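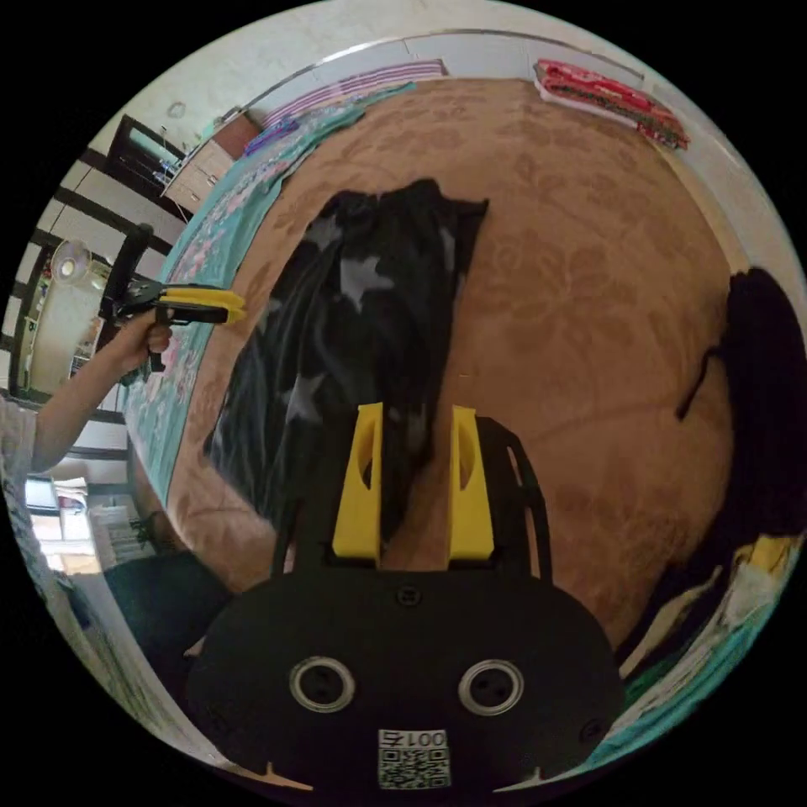 Luvport sheet in Tan Floral, shown on a wide bed with a star-print garment on top.

Luvport Printed Bed Sheet, Tan Floral
Item group: Bedding > Sheets > Flat and Fitted
Sold by Zulier Home Supply

Overview
The Luvport is a printed cotton sheet for everyday use on wide beds. The ground color is tan. The print is a floral and leaf pattern in a slightly darker beige, kept faint so that it reads as close to solid from across a room. Contrast between ground and print is low by design and varies slightly between dye lots. Dark clothing laid out for folding or sorting stands out clearly against it.

The sheet is sold as a flat sheet, as a fitted sheet, or as a set of both. Pillowcases are ordered separately under the Morgan line, which uses the same ground color without the print.

Specifications
Fiber: 100% cotton
Weave: percale
Print: reactive dye, one side
Ground color: tan
Print color: beige, one tone darker than ground
Hem, flat sheet: 3 inches at the head, double stitched
Elastic, fitted sheet: full perimeter
Sizes: Full, Queen, King
Care group: B (see below)

Print orientation
The pattern is non-directional. Stems and leaves run both ways along the length of the cloth, and the sheet can be turned head to foot without a visible change. The flat sheet has a right side and a wrong side. On the wrong side the print shows through weakly. Most customers place the flat sheet print side down so that the printed face shows when the top edge is turned back over the blanket.

Pattern repeat is 27 inches. Repeats are not matched at the hem. On the fitted sheet the corner seams interrupt the pattern, and the break falls on the side of the mattress below the top edge.

Use as a folding surface
A made bed is the largest flat surface in most bedrooms and is often used for laundry. Percale has a crisp, low-nap face, and knit garments can be spread and squared on it with little drag. For best results:

Pull the fitted sheet tight before starting. Slack cloth moves with the garment.
Lay the garment near the middle of the bed and open it fully before making the first fold.
Shake out lint from dark items first. Lint shows on both the garment and the tan ground.
Keep damp laundry off the sheet. New dark garments can transfer dye when damp, and transferred dye is not covered by the warranty.

Washing
Wash before first use. Machine wash at 60 °C or below with similar colors. Do not use chlorine bleach. Oxygen bleach is acceptable on the tan ground but will lighten the print over repeated washes. Tumble dry on medium and remove promptly. Iron on the wrong side while slightly damp.

Do not wash with new black or navy clothing for the first 2 cycles of that clothing. Close zippers and hooks on anything washed in the same load.

Shrinkage
The cloth is preshrunk. Residual shrinkage occurs mainly in the first wash and mainly along the length. The fitted sheet is cut oversize to allow for it and will feel loose on the mattress before washing.

Compatible items
Morgan Pillowcase, Tan, standard and king
Morgan Duvet Cover, Tan
Stollura Mattress Pad, quilted, deep pocket
Stollura Sheet Fasteners, elastic, for mattresses with rounded corners

The Stollura pad adds to the mattress height. Measure with the pad in place before choosing a fitted sheet.

Package contents
Flat: one flat sheet
Fitted: one fitted sheet
Set: one flat sheet and one fitted sheet of the same size
Clothing shown is not included.

Color note
Tan and beige shift noticeably under warm indoor lighting, and screens vary. Cloth swatches are available on request for all Luvport and Morgan colors. Order swatches from the same page as the sheet so that the current dye lot is sent.

Returns
Unwashed items in original packaging are accepted for exchange or refund. Washed items are accepted only for weaving, stitching or print faults. Keep the sewn-in label, as the lot number printed on it is required for fault claims.

Page revised 7 January 2022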